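About Us

Last updated: January

Skisholm Cell Services looks after small robot cells. We set them up, service them on a schedule, and repair them when something wears out or drifts. Our workshop is in Tavholm, and most of our customers are within a morning's drive of it.

We started with packing lines and moved to tabletop handling cells when customers began asking for them. These are single-arm stations that pick up dishes, trays and small parts. The arm usually needs very little from us. Most of our hours go into the gripper, the wrist camera and the work surface, and those are the parts we know best.

The Restus cell is the one we service most. It is a one-arm station for handling tableware, and we keep 43 of them running under contract. Every Restus gets a full check at 4,000 operating hours and a shorter one whenever the fingertips are changed.

A full check goes in a fixed order. We clean the camera window and tighten the bracket. We take the fingertips off, look at the mounting faces, and fit new tips if the old ones have rounded over. Then we close the gripper on a gauge block and write down the opening it reports. After that we redo the camera-to-gripper calibration and run test grasps at low speed, with a plate on the table and one finger to go inside the rim and the other outside. If the inside finger touches down early, the height offset is wrong and we go back a step.
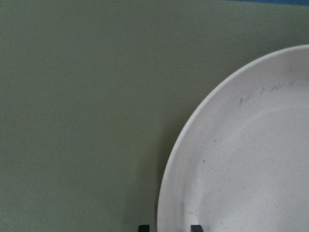
How long is a cell out of use for a full check?

Plan on one working shift. A fingertip change alone takes under an hour, including the test grasps. If the wrist cable has to be replaced we will tell you before we start, and that usually means a second visit.

We keep our own service log for every cell, and the customer gets a copy. It lists the parts fitted, the offsets before and after, and anything we think should be looked at next time. The log now has 1,329 entries. We also stock spares for older grippers, including the Akpan two-finger model, which we still repair at the bench.

Training is part of each installation. We show your staff how to clean the tips, how to check the offset, and when to stop the cell and call - usually sooner than people expect.

Recent items
Replacing the wrist cable on a Restus cell
Akpan gripper spares: what we still carry
Cleaning a camera window without scratching it
Workshop hours in Tavholm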